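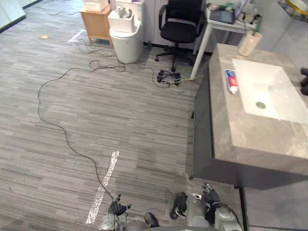
Frequently Asked Questions: Hard Water at Arnodmont

Last updated Dec 10, 2021

Why is there a white crust on my faucet?

You live in Arnodmont. The water arrives from the Nunthorpe wells carrying a fair amount of the hill it came through, mostly calcium and magnesium. When a drop dries, the water leaves and the hill stays. You will find it on faucets, shower heads, kettles and the one good glass you were saving for company.

Is it safe to drink?

Yes. Hardness is a nuisance to plumbing and laundry. Your tea may grow a skin. Stir it and carry on, or switch to coffee like much of the upper street did years ago.

Why won't my toothpaste or soap foam properly?

Soap and hard water don't get along. The minerals grab the soap before it can do much, and what's left over is the gray ring around the tub. Most toothpaste and shampoo use detergents, and those cope better. If your bar soap has given up entirely, try a liquid one before you blame the pipes.

How do I get scale off a sink?

White vinegar and patience. Soak a rag, lay it over the crust, go do something else for an hour, then wipe and rinse well. Repeat as needed. Old crust may take a few rounds and a plastic scraper.

Keep vinegar away from marble, limestone and anything sold to you as "natural stone." It will etch the surface, and the dull patch will outlast your interest in home ownership. For stone, use a cleaner with a neutral pH and dry the area after each use. We know you won't dry it after each use. We are required by conscience to mention it.

My shower head only sprays sideways. Should I replace it?

Soak it first. Unscrew it, drop it in a bowl of vinegar overnight if the finish allows, and poke the holes clear with a toothpick. If it still sprays the wall in the morning, it has earned its retirement.

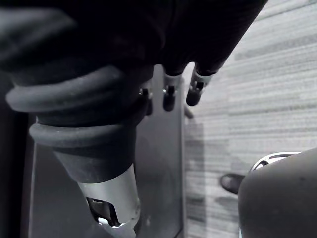
One reader in the lower village wrote in to say that all this vinegar talk is treating the symptom, and that a softener should be the first answer on the page instead of buried under the kettles. The reader's shower doors have been clear for two winters, we are told, and visitors are invited to inspect them. Fair enough. Softeners are next.

Should I get a water softener?

If you're tired of vinegar, probably. A softener swaps the calcium and magnesium for a little sodium. It needs salt, a drain, an outlet and a patch of floor you were hoping to use for something else. Anyone on a sodium-restricted diet should talk to a doctor first, or leave the kitchen cold tap off the softened line.

What will it cost?

The last quote passed along to us was $1,333, installed, with a single tank. Another household was quoted almost $3,000 for a setup with an app. The app tells you when to buy salt. So does looking in the tank.

Do the magnets that clip onto the pipe work?

They stay on the pipe very well.

What about the filter pitcher in my fridge?

It depends on the cartridge. Some reduce hardness a bit, and many are mainly there for taste and chlorine. Read the box.

What number do I set on the softener?

Use your own test result. Strips are free at the Stitow branch library, from the desk next to the seed catalogs, and you get your answer in 90 seconds. Take one strip per household, please. Somebody has been papering a notebook with them.

Why is my water harder in December?

It may be the switch to the Aguiar well, on days when the main pumps at Nunthorpe are being serviced. The Aguiar water is harder again. Notices go up by the mailboxes 7 days ahead, under the lost cat.

Can you add a question?

Leave it in the box at the library desk. Questions about water pressure go to the water office, and they have heard about it.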